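8/2/19

The segmentation rewrite is merged. I spent most of the week on it, and Lorenz Zaugg reviewed it Thursday night, so any remaining bugs are half his.

For anyone who doesn't follow this blog, Flarkari is the tool I use to cut long recordings into labeled pieces: reach, grasp, pull, fold, release. The old version cut wherever the finger gap changed by more than a set amount. On cloth that gave far too many cuts. One folding session came out as 52 pieces when I wanted 17.

The new version smooths the gap signal first, then waits 6 samples before it commits to a cut. It also reads both grippers together. If one is holding and the other is moving, that stays a single piece.
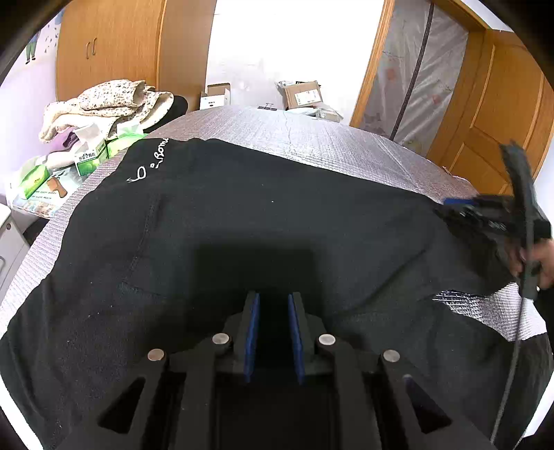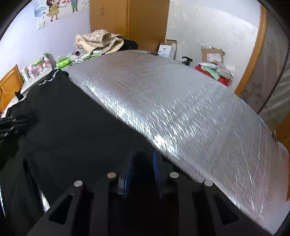

Black cloth and silver mat, both times. 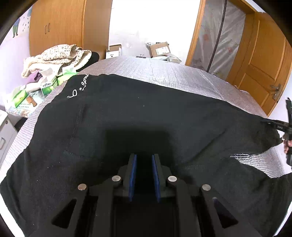 Tracking was the other half of the work. Prantl, our pose estimator, picks corner features from whatever has the most contrast, and on dark fabric it finds very few. The white lettering near the upper left of the garment in the last one gives it something to hold on to, but the quilted mat pulls in plenty of bad matches from glare. I now mask out anything too bright before matching. On the test recording, 2870 matches were left after masking, and the path no longer jumps when the cloth gets pulled.

Still to do: the mask threshold is hard-coded, and the config loader ignores it if you set it yourself. Jonas Holzer has a patch for the loader that I haven't tried yet.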